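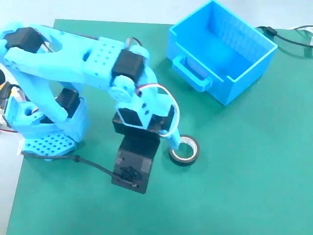

Hellblauer Roboterarm und blaue Box auf der Arbeitsmatte

Tag der offenen Tür in der Hafermühle: Was im Müsli steckt und was auf der Packung steht

Die Hafermühle Bunari in Willuvau öffnet einmal im Jahr ihre Tore für Besucher. Ich war im Januar dort, zur ersten Führung um neun Uhr. Mich interessierte vor allem das Müsli. Haferflocken gelten als gesund, und fertige Mischungen werden gern mit ihnen beworben, enthalten aber oft so viel Zucker wie ein Gebäck. Die Mühle stellt beides her, reine Flocken und gesüßte Mischungen, und wollte beides zeigen.

Die Anreise mit dem Bus ist einfach, die Haltestelle liegt gegenüber der Einfahrt. Am Eingang bekommt man Haarnetz, Kittel und Überschuhe. Schmuck und Uhren müssen in ein Schließfach, auch Eheringe. Wer Nüsse oder Gebäck in der Tasche hat, gibt sie ab, denn in einem Teil der Mühle wird glutenfreier Hafer verarbeitet und dort gelten strenge Regeln. Dieser Teil war für Besucher gesperrt und nur durch eine Glasscheibe zu sehen.

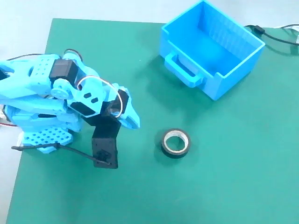 Rania Ouali
Redakteurin für Ernährung und Einkauf

Der Rundgang beginnt an der Annahme. Der Hafer kommt mit dem Lkw, und bevor abgeladen wird, zieht eine Mitarbeiterin Proben aus der Ladung. Geprüft werden Feuchte, Hektolitergewicht, Geruch und Fremdbesatz, also Weizenkörner, Unkrautsamen, Steinchen. Ein Teil der Probe geht ins Labor zur Untersuchung auf Schimmelpilzgifte. Ist eine Ladung zu feucht, wird sie zurückgeschickt oder als Futterhafer abgerechnet. Im vergangenen Sommer kam das nach Auskunft der Mühle öfter vor als sonst, weil die Ernte in den Regen geraten war.

Danach folgt die Reinigung. Siebe trennen nach Größe, ein Luftstrom nimmt Staub und leichte Teile mit, ein Magnet holt Metall heraus, und am Ende sortiert ein optisches Gerät verfärbte Körner aus. Es ist laut in der Halle. Die Führung lief über Kopfhörer, und in der hinteren Ecke war die Verbindung so schlecht, dass die Erklärung zum Trieur bei mir nur in Bruchstücken ankam. Ich habe später am Infostand nachgefragt. Es handelt sich um eine drehende Trommel mit kleinen Taschen in der Wand, die kurze und lange Körner voneinander trennt.

Beim Schälen wird der Spelz entfernt, eine feste Hülle, die man nicht essen kann. Bei Bunari wird sie in der eigenen Anlage verbrannt und liefert einen Teil der Wärme für den Betrieb. Das Korn bleibt nach dem Schälen vollständig, mit Keimling und Randschichten. Haferflocken sind daher immer ein Vollkornprodukt, auch wenn das Wort auf der Packung fehlt. Viele in meiner Gruppe wussten das nicht.

Der wichtigste Schritt ist das Darren. Hafer enthält viel Fett, für ein Getreide jedenfalls, und dazu Enzyme, die dieses Fett nach dem Schälen schnell angreifen. Ohne Behandlung werden die Flocken bitter. Die Körner werden deshalb mit Dampf und Wärme behandelt und anschließend getrocknet. Dabei entsteht auch der nussige Geruch, der schon auf dem Parkplatz zu bemerken ist. Rohkost im strengen Sinn sind gewöhnliche Haferflocken damit nicht. Wer darauf Wert legt, muss Nackthafer kaufen und ihn zu Hause selbst quetschen, und zwar frisch.

Zum Schluss laufen die Körner zwischen zwei Walzen. Ganze Körner ergeben kernige Flocken, geschnittene Körner ergeben zarte. Schmelzflocken werden aus Hafermehl hergestellt. Bei den Nährwerten liegen die Sorten dicht beieinander. Auf der Packung der zarten Flocken stehen 374 Kilokalorien je 100 Gramm, auf der Packung der kernigen ebenfalls. Ein Unterschied besteht darin, wie schnell der Körper die Stärke aufnimmt. Je feiner die Flocke, desto schneller steigt in der Regel der Blutzucker. Für die meisten Menschen spielt das beim Frühstück keine große Rolle. Wer auf den Blutzucker achten muss, ist mit den kernigen besser bedient.

Nach dem Rundgang durch die Mühle ging es in das Nebengebäude, in dem die Müslis gemischt werden. Hier stehen die Säcke mit den übrigen Zutaten: Rosinen, Kokosraspel, Leinsamen, getrocknete Apfelstücke, Schokoladenplättchen. Die Mühle führt zwei Linien. Eshun heißt die ungesüßte Reihe, Bemach das Knuspermüsli. Für Bemach werden die Flocken mit Rapsöl und einem Sirup aus Zucker und Honig vermengt, auf einem Band gebacken und dann gebrochen. Das Band lief während der Führung, und am Ende durfte man probieren. Das Müsli schmeckt gut, sehr süß und leicht salzig.

Auf der Tabelle stehen bei Bemach 20 Gramm Zucker je 100 Gramm. Das ist für ein Knuspermüsli ein mittlerer Wert. Die empfohlene Portion beträgt laut Packung 46 Gramm. Ich habe mir am Stand diese Menge abwiegen lassen. Sie bedeckt gerade den Boden einer Müslischale. Zu Hause schütte ich deutlich mehr hinein, und den anderen am Tisch ging es ebenso. Wer die Angaben pro Portion liest, sollte einmal eine Küchenwaage danebenstellen. Die Angaben je 100 Gramm sind zum Vergleichen besser geeignet, denn die Portionsgröße legt jeder Hersteller selbst fest.

Eshun kommt ohne zugesetzten Zucker aus. Zucker ist trotzdem enthalten, er stammt aus Rosinen und Apfel. Der Hinweis "enthält von Natur aus Zucker" steht auf der Rückseite, klein, aber lesbar. Mir war die Mischung mit Rosinen zu trocken, die mit Leinsamen und Nüssen fand ich besser. Im Werksverkauf kosten beide gleich viel. Die reinen Flocken sind mit Abstand am günstigsten, und mit einem frischen Apfel und ein paar Nüssen ist ein Müsli daraus schnell selbst gemacht.

Um elf Uhr gab es im Schulungsraum einen Vortrag über Ballaststoffe. Er war sachlich und etwas lang. Es ging vor allem um Beta-Glucan, einen löslichen Ballaststoff, der in Hafer und Gerste vorkommt. Er quillt im Darm auf und bindet Gallensäuren. Der Körper bildet sie nach und verbraucht dafür Cholesterin. Eine Wirkung auf den Cholesterinspiegel ist belegt, setzt aber voraus, dass man täglich ausreichend davon isst. Ein Löffel Flocken im Joghurt genügt dafür nicht. Die Referentin sagte auch, dass Hafer kein Medikament ersetzt und dass man die Menge langsam steigern soll, wenn man bisher wenig Ballaststoffe gegessen hat. Sonst gibt es Blähungen. Dazu viel trinken.

Im Anschluss konnten die Besucher Fragen stellen. Eine davon kam gleich von mehreren Seiten.

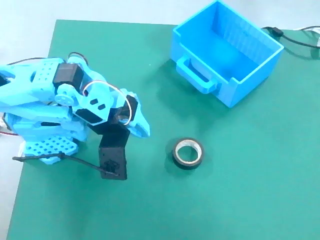
Muss man Haferflocken vor dem Essen einweichen?

Nötig ist es bei handelsüblichen Flocken nicht, weil sie schon mit Dampf behandelt wurden. Einweichen macht sie weicher und für manche Menschen bekömmlicher. Über Nacht im Kühlschrank, mit Milch oder Wasser, reicht völlig. Säuerliches wie Joghurt oder etwas Zitronensaft kann helfen, einen Teil der Phytinsäure abzubauen, die sonst Eisen und Zink bindet.

Eine weitere Frage betraf die Haltbarkeit. Geöffnete Packungen sollen trocken und gut verschlossen stehen, am besten in einem Glas oder einer Dose, auch wegen der Lebensmittelmotten. Riechen die Flocken ranzig oder schmecken sie bitter, gehören sie in den Müll. Bei gequetschtem Hafer aus der eigenen Flockenquetsche ist das viel früher der Fall, er sollte sofort gegessen werden.

Nach dem glutenfreien Hafer wurde ebenfalls gefragt. Hafer enthält von sich aus kein Weizengluten, wird aber auf dem Feld, im Lkw und in der Mühle leicht mit Weizen oder Gerste verunreinigt. Menschen mit Zöliakie sollten deshalb nur ausdrücklich gekennzeichnete Ware kaufen und den Verzehr vorher ärztlich besprechen, da ein kleiner Teil der Betroffenen auch auf reinen Hafer reagiert.

Praktische Hinweise für einen Besuch: Die Führung dauert anderthalb Stunden und ist kostenlos. Kinder dürfen ab sechs Jahren mit. Der Weg führt über mehrere Gittertreppen, feste Schuhe sind Pflicht, und für Rollstühle ist bisher nur das Erdgeschoss zugänglich. Fotografieren ist in der Produktion untersagt. In der Kantine gab es Hafersuppe mit Lauch und Möhren, dazu Brot - beides ordentlich, die Suppe etwas dünn. Der Werksverkauf hat auch außerhalb des offenen Tages geöffnet, vormittags bis zwölf Uhr, bezahlt wird dort nur in bar.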